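**Ticket 399 - Left gripper drops out partway through cup tasks**
Site: Flimville workshop, cup bench
Raised by: bench operator, day crew
Sent to: Sularano support desk
Status: open, parked until the June service visit

**Apr 6, 2024 - first report**

Hello to everyone on the desk, and thanks for being so quick with the last one. I'll try to keep this in order, though anyone who has read my tickets before will know I wander a bit.

The left hand-held gripper on the cup bench is dropping its signal. It doesn't happen at the start of a run. We pick up a paper cup, turn it on its side, pass it across to the other gripper, hang it on the rack, and all of that records nicely. Then somewhere past the middle of the session the Truvusix screen shows the left side as "not reporting" and everything we do afterwards is saved with only one hand in it. The right gripper has never done this to us.

What we've tried so far:

- Restarted Truvusix. Came good, then dropped again in the same session.
- Restarted the computer as well. Same story.
- Unplugged and replugged the left cable at both ends.
- Wiped the fingertip markers with the soft cloth, in case it was the cameras losing sight of them.
- Moved the lamp, which I'll admit was a guess.

We had 600 takes planned for this batch and we are well short of that, so a few of us are feeling the pinch. I don't want to make it sound worse than it is. Everybody is still cheerful. But it is a tiring kind of work to do twice.

**Reply from support**

Thanks for the detail, it does help. Could you please:

1. Swap the two cables over, left to right, and run a normal session.
2. Note whether the fault stays with the gripper or moves with the cable.
3. Send us the log from that session, not the summary page.

Also, how are your operators sitting, and where does the cable run once it leaves the grip?

**Follow-up from the bench**

Done, and the fault moved! With the cables swapped it was the right side that went quiet, at much the same point in the session. So the gripper is fine, which pleased me no end, because I've grown fond of that left one and know just how hard to squeeze it.

On the sitting. We each have our own way. I sit close in with my knees under the table and let the cables run back along my arms. One of the others sits further back and leans. It had never crossed our minds that this would matter, but once you asked, we watched each other for a session, and when I reach over to the rack the cable pulls snug against the table edge. I'm the one who gets the most dropouts, too. I had been blaming the computer for weeks, and I owe it an apology.

The full log is attached to the ticket. It's a big one, sorry.

**Reply from support**

The log shows short breaks that get closer together until the link gives up, and that is what we'd expect from a cable being bent at the same spot again and again. Please retire that cable. A spare should be in the drawer kit marked Chu. When you fit it, leave enough slack that your arm can go fully to the far side of the rack without the cable going tight, and fix it to something other than your sleeve.

While you're there, please check the setting called "quiet link wait" in Truvusix. It should read 800. If somebody has lowered it, small breaks will be treated as a full disconnect.

**Follow-up from the bench**

Spare fitted. The setting was at 36, so there's your other half of the trouble. I asked the crew and no one remembers changing it, and I'm inclined to believe them, as we all had a turn at the screen the week the new version went in. It's back to 800 now.

Two full sessions since then with no dropouts on either side. I'd like to see a few more before I call it cured.

If you don't mind, I'll put a note here about the work itself, because it bears on what I'm going to ask for. Most of us came off the packing line when it was changed over. We used to stand all day and handle up to 600 cartons each, and now we sit and show a machine how to pick up a cup. It's gentler on the back, no question. It's harder on the wrists and the eyes, and there's less chatting, since you need to keep your mind on what your two hands are doing. A new starter told me it felt like being asked to be careful for a living. I think that's about right, and I mean it kindly - some of us are good at being careful and like being asked for it.

What has changed most is that a fault lands on us differently. On the line, if a belt stopped, everybody saw it stop. With this, we can work along quite happily for half a session and only find out later that one hand wasn't being saved. That takes the wind out of people. So my requests are:

- A sound, or a big coloured bar on the screen, when either side stops reporting. The words are tiny and we are looking at the cup.
- A lock on the "quiet link wait" setting, or at least a line in the log when it is changed.
- A second spare cable for the drawer, as the Chu kit is now empty.
- A proper look at cable routing during the June visit, with one of us sitting in the chair while you do it.

**Reply from support**

The spare is on its way. The log entry for setting changes can be switched on from our end and we've done that today. The sound has been passed to the people who look after the screen, with your comment about looking at the cup copied in word for word. Cable routing is on the list for June, and please do have an operator free for it.

We'll leave the ticket open until then. If either side drops out again, add the session log here and don't open a new ticket.

**Follow-up from the bench**

Lovely, thank you. Another good session this morning, with me in the chair and reaching over to the rack as much as I liked.
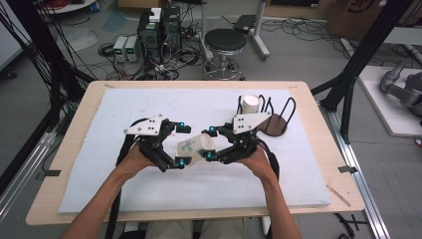 I've also written the 800 on a bit of tape and stuck it to the bottom of the Truvusix screen, so whoever sits down next can check it before they start. I'll add the next few session logs as they come.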